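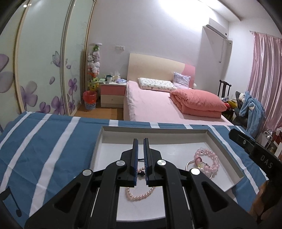

Can a bracelet strung on elastic be kept with the pearls?
For an afternoon, while you sort. After that give it a pouch of its own, as elastic perishes at its own pace and pearls scratch if anything so much as leans on them.

That was the first letter in the bag this month, and it set off a good many more, most of them confessions. It appears half the readers of the Murkeck newsletter own a jewellery box they can no longer shut, and the other half have stopped pretending to own a box.

Antonina Tymoshchuk, who ran our June sorting evening in the upstairs room, has firm views on where to begin, and they are all "on the bed". Tables are hard and have edges for beads to roll off. A bedspread is forgiving. Put a tray with raised sides on it, a plain white one if you have it, and tip out only what the tray will hold. Pale pink pearls vanish on a pink duvet and you will find them again with your hip at two in the morning.

Strands first. Coil them, don't fold them, and never hang pearls from a hook, whatever the hook people tell you. The silk stretches and you end up with gaps. Bangles next, and check any charms while you're there: the little ring that holds the crystal is always the bit that goes. Beaded bracelets last, one at a time, held up to the light so you can see whether the cord has frayed.

Wycliffe Kinyua wrote in to say he had sorted his late aunt's collection by this method and arrived at 165 pieces, 75 of them single earrings. He would like to know what one does with 75 single earrings. We have no idea, Wycliffe, but a cork board has been mentioned.

Restringing: Abdel Rahman on the parade still does pearls, knotted between each one, and will tell you off about your perfume at no extra charge. He asks that you bring broken strands in a sealed envelope, with all the beads, including the ones you are sure are behind the wardrobe.

The tray can go back to the kitchen when you've finished. Antonina's has lived in the bedroom for 2 years.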